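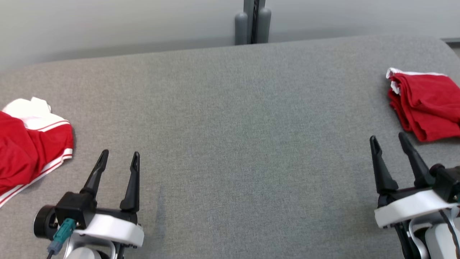
Red kit with white trim on grey upholstery, one piece crumpled, one in a loose pile.

Does the flat fold earn its keep?
June 3, 2020 | By Fiorella Bortolotti

Several of you wrote in after the last issue to praise the so-called Alleria fold, which promises a drawer of sports kit in which every piece can be seen at a glance. I have my doubts. Most folding methods are worked out on crisp cotton shirts and then recommended for everything else, including the slippery red things that come home from practice with a stripe down the side.

The instructions begin with a clear, flat surface, and they are fussy about it. A padded one will do, though I find the fabric drags at the cloth and you spend your time chasing a crease from one side to the other. A table is better. Anyone with a table free at laundry time is welcome to write in and gloat.

Next you are told to lift the piece by both ends and let it hang before laying it down. I grant them this part. The weight pulls out the worst of the bunching, and you find out which way round the thing is – the care label is a decent guide if the trim isn't.

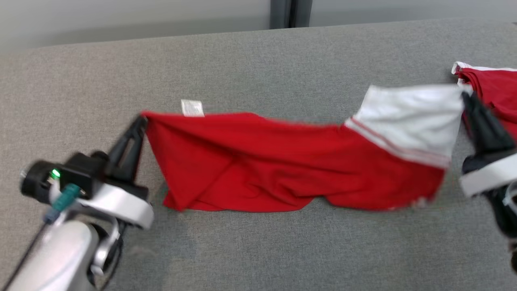
Held out at both ends, label showing, with a deep crease still in the red.

After that come 4 folds, where my mother managed with 2. The finished packet is meant to stand up by itself. Mine stood until I shut the drawer. The Alleria leaflet says a beginner can do up to 40 pieces in one sitting, and I would like to meet the beginner.

My own advice is duller. Lay the piece down, smooth it with the flat of your hand, turn the sides in and fold it once across the middle. Put the white panels inside if they mark easily. Shorts can go in half and be left at that. If you have tried the longer method on football kit for a whole month and still like it, I will print your letter, but please say what size your drawer is.

Last updated: June 2020

You are reading the Fiore household newsletter. To stop receiving it, use the unsubscribe link in any issue.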